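Robots at Work: Who Does the Folding Now?

Cekum Kids' Pages, 2019-01-17

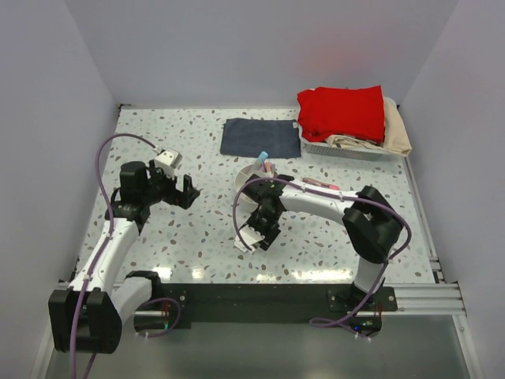

Two robot arms at a table with a towel, a bowl and a basket of folded clothes.

Think about the last time you stayed in a hotel or went swimming at a big pool. Somebody gave you a clean towel. Where did it come from?

Many hotels and pools do not wash their own towels. They send them to a large laundry. One of these is the Maveck laundry in the town of Cabello. It has 40 workers, and on a busy day in August each folding table gets 500 towels.

Washing and drying have been done by machines for a long time. Folding is harder. A towel is soft and changes shape every time you pick it up. A person can find the corners without thinking much. A robot has to work out where the cloth is and where to hold it.

What are the parts of a robot arm?

An arm like the ones in the picture has stiff pieces called links. Between the links are joints, which bend and turn like your elbow and wrist. Motors move the joints. At the end is a gripper, with fingers that open and close. Each arm also has a small camera near its gripper. The purple cables run along the arms to their bases.

Why two arms? Try folding a bath towel with one hand. You can do it, but it takes a while. With two hands you can hold two corners at once, and the same goes for robots.

How do people and robots share the work?

At Maveck, the robot tables are called Zistum tables. In a test, one table was given 500 towels. It folded 485 of them well enough to send out. The other ones had to be folded again by hand.

That is why a person still checks the piles. Workers also look for stains and small holes, and they take out things that got mixed in by mistake, such as socks. If a towel gets stuck, a worker stops the arms before reaching in. Everyone who works near the tables has to learn how to do this first.

What changed for the workers?

Some jobs got easier. Folding all day can make your shoulders and wrists sore, and people at the laundry now do less of it. They trade places every 20 minutes, so the same person is not standing at the same table all morning.

Other things got harder. Workers had to learn new skills, like reading the messages on a control screen and cleaning a gripper. Some of them liked that. Others missed the folding tables, where they could talk with a friend while they worked.

People also worried about their jobs. When a machine can do part of the work, a company may need fewer workers, or it may need the same number doing different things. Maveck kept all its workers, but when two people retired it did not hire new folders. It hired one person to look after the machines.

Words to know

Automation – using machines to do work that people used to do.
Gripper – the part of a robot that holds things.
Joint – a place where a robot arm can bend or turn.
Link – a stiff piece between two joints.

Try it yourself

Put on thick mittens and fold a small towel. Then try it again using only one hand. Which part of the job was hardest?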